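Are toy rental subscriptions worth the money, or is it just paying for used plastic?

Posted in Family & Home, Nostcombe community help
12 July 2024

Ridwan Teoh

My sister keeps pushing me to sign up for Wisora, which sends a bag of toys every month and takes the old ones back. The price is $16 a month for the basic plan. My daughter is almost three and loves pretend food, so I'd be picking the kitchen and market sets.

I have my doubts. The site says 2,067 happy families, but I can't find a single review that mentions anything going wrong, and I have never met a toddler who didn't lose something. The terms say "normal wear is covered" and never say what normal wear is. They also say every item is "deep cleaned between homes" with nothing on how. Has anyone used it long enough to hit a problem? And what happens when the kid doesn't want to give the thing back?

We already have some play food that came in a thin plastic bag, and it seems to hold up fine. 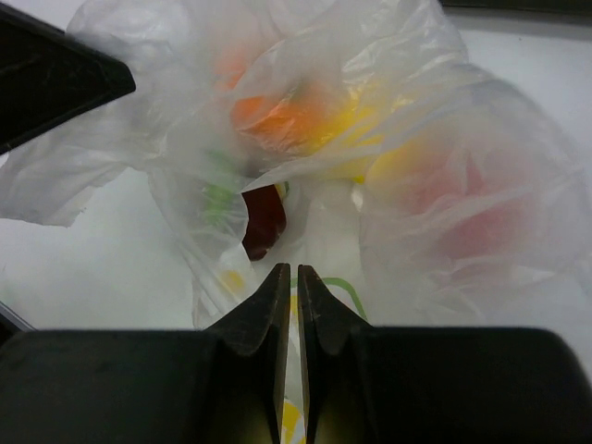 Skye Rankin

We had it from October until spring, so I can speak to some of this. It isn't a scam. Toys did come every month and they were clean as far as I could tell, though I'd still wipe down anything a toddler is going to chew. Warm water and dish soap, let it dry all the way, done. I wouldn't put hollow pieces in the dishwasher. Water gets inside and you won't see what's growing in there.

Where I soured on it was the missing piece charge. They take $5 for each one. We got a market set with 101 pieces in it, counting all the little paper coins and price tags, and you're supposed to check every one off a sheet before it goes back. I did that on the kitchen floor at ten at night. One coin short, five dollars. I wrote and asked what "normal wear" covered and got a very friendly email that did not answer me.

Then do the math on what you're paying. A year of the basic plan is $192, and at the end of it you own nothing. Play food is one of the easiest things to find used. Yard sales, the thrift store, the swap shelf at the library if yours has one. At this age they don't need a whole supermarket either. Mine got more use out of a tray with a pear on it than she ever got out of the market set.

On giving things back: she cried over a cash register and forgot it by lunch. I wouldn't let that part decide it.

If you do try it, pick a set with big pieces and take a picture of everything the day it arrives. And look at the cancellation page first. Ours needed a full month's notice, and I only found that out after the next payment had gone through.

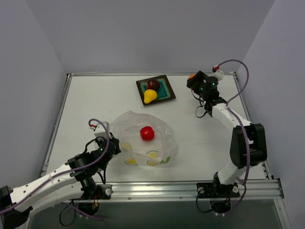

chuensuk

I'd push back on the yard sale advice a little. Used toys are cheap but you have no idea how old they are, and old painted stuff is what I'd worry about. At least with a rental you can ask. Whether they tell you is another matter.

We use Meven, not Wisora. Same idea, no piece charge, but the toys are kind of boring and the delivery was late twice. My son doesn't care. My wife says cancel it. Ask if they'll let you do one month before you commit, they did for us but it wasn't on the website anywhere.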